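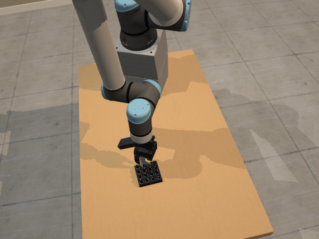
by Hussam Zein

How to oil a wooden tabletop

Oiling a table is an easy job that I have managed to botch twice. The first time I skipped the sanding. The second time I did it in November with the windows shut and had a headache until Sunday.

You need a can of plain hardwax oil, 120 and 180 grit paper, a stack of lint-free rags and one evening when your family is willing to eat standing up. I paid 35 dollars for the oil at Yammine in Bernport, where the man at the counter also tried to sell me a special brush. Use a rag.

Clear the table completely. Moving the fruit bowl from one end to the other as you work is how you end up with oiled pears.

Sand with the 120, going along the grain, and keep the pressure light. If you lean on one stubborn coffee ring you'll swap it for a dent, and the dent will outlive you. Follow with the 180, then vacuum, then wipe with a barely damp cloth and let it dry for an hour.

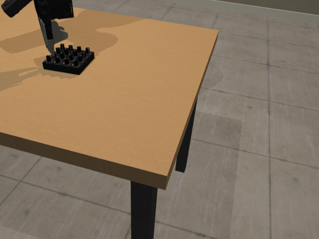 Stir the can, don't shake it. Pour out a puddle the size of a fried egg and spread it as far as it will go, then a bit farther. Do the edges too, and the end grain, which drinks like my uncle at a wedding. After 15 minutes wipe off everything that hasn't soaked in. It'll feel like you're throwing money away, and you are, but the alternative is a table that grabs your sleeves.

Lay the used rags flat outside to dry. Oily rags in a heap can catch fire by themselves, and my neighbor Jihad Hakim has a scorched trash can he'll show to anyone who doubts it.

Second coat the next day, same method, half the oil. Then keep wet glasses off it for a week. Good luck with that if you have kids.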